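May
By Efua Lamptey

Hi everybody, Efua here, and I get to write the press release this time because I begged! Jesamgate, our little comedy channel, is launching its first full sketch series, and it's called Amissah. The first two episodes go up together in May at 7 p.m., free to watch, no sign-up or anything like that.

If you've seen our shorts you already know Nii Korletey (he was the guy arguing with the parking meter). Nii plays Mr. Amissah, a landlord who keeps raising the rent and then forgetting who he told. Amerley Tetteh is the tenant in 2B, and she gets all the best lines, mostly because she wrote them.

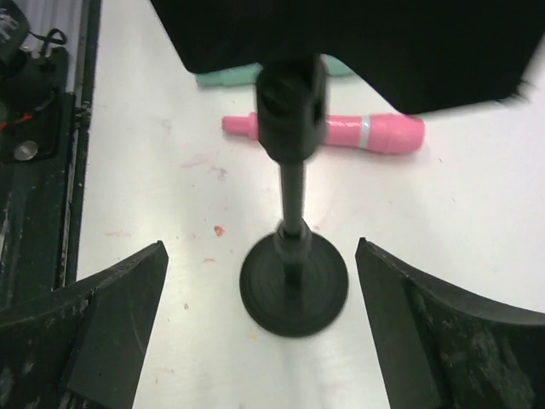
We tried out more than 100 sketch ideas on each other before we picked the 20 that made the season. Some of the ones we dropped were pretty awful, and I wrote a lot of those, so please don't ask. Each episode runs one sketch with a short blooper reel after the credits, and Nii laughing through a funeral speech is my favorite thing we've ever put online.

Nhyira Dogbe directed the whole season and Sena Dogbe did the music, including a theme song I've had stuck in my head since the first rough cut. Yes, they're siblings, and yes, they fight about drum sounds.
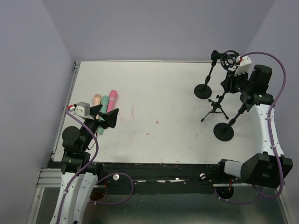
We're also holding a launch night at the Pliro, with episodes one through three on the big screen and a live sketch from Nii and Amerley in between. There are 300 seats and tickets come with popcorn (I fought hard for the popcorn). Doors open at 6 p.m., and kids are welcome, though episode three has a little swearing in it.

Reporters and fellow channels who want an early link or a chat with the cast can write to me through the Jesamgate channel page. I answer everything, usually late at night!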